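Mellberg Rectangular Baskets, Tan and Dark Brown
Reviewed by Cyril Fothergill
September 5, 2024

I bought the tan one first, in December, to hold bread on the table. A few months later I went back for the dark brown. They have been in daily use since then, mostly for rolls, fruit and the mail.

The weave looks like rattan but feels like plastic to me. That suits me fine in a kitchen. Crumbs get between the strands, so I turn the basket over the sink, tap it, and rinse it under the tap. It dries on the rack overnight. I have washed the tan one more times than I can remember and the color is the same as when I got it.

The rim is the best part. It is a thick twisted braid that goes all the way around, and it gives you something to hold when you pass the basket across the table. The sides flare out a little toward the top, so a loaf is easy to reach. The bottom is ribbed. Small things like grapes settle into the ridges, and a pen will roll to one and stay there.

Now the complaints. The shape is not exact. The rim on my tan basket waves up and down, mostly at the back and on the right side, and if you want straight edges on a shelf you will notice it. There is also a loop of strand that has come up out of the braid near one back corner. I have pushed it down with a butter knife several times and it comes back. I have not cut it because I don't know what it is holding together.

I compared them with a Viltetti basket my sister has. Hers is neater and heavier, and it has handles, but it can't be rinsed and it cost her a good deal more. For bread I prefer mine. For a shelf in the living room I would pick hers.

They nest, which I did not think about when I ordered the second one. The tan sits down inside the brown and the pair takes up one spot in the cupboard. They come apart without sticking.

I would not put anything heavy in them. Five potatoes is fine. A full bag makes the sides bow, and I would use a crate for that.

Four stars out of five. The missing star is for the loose strand. If I bought a third I would get the brown again, as it hides coffee drips better.
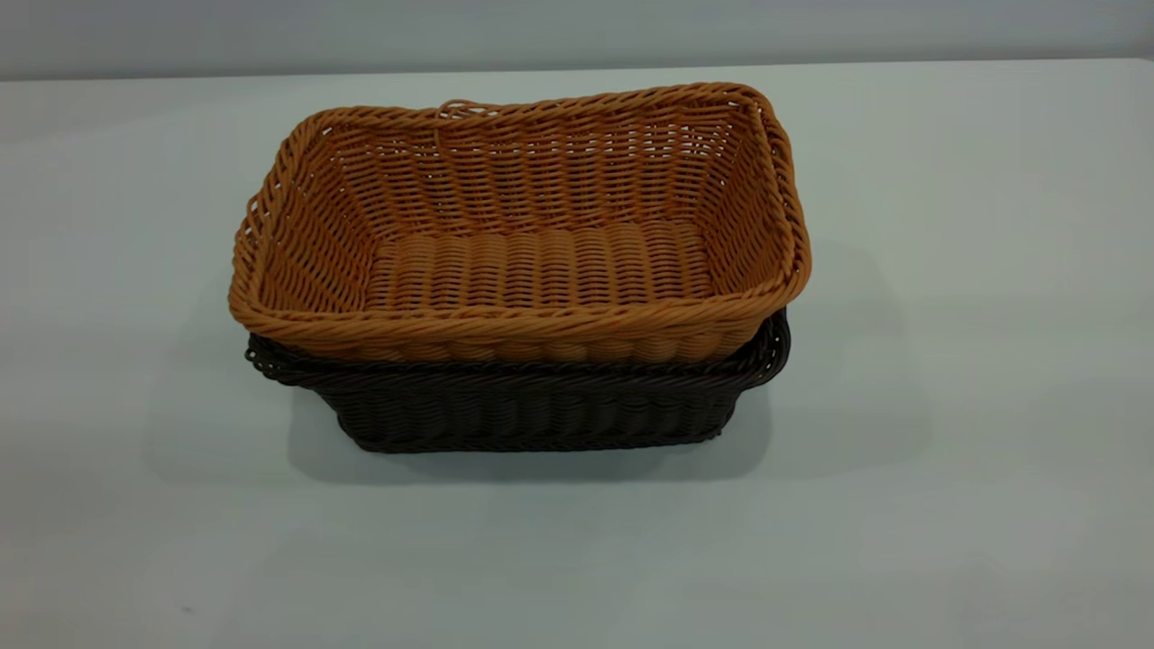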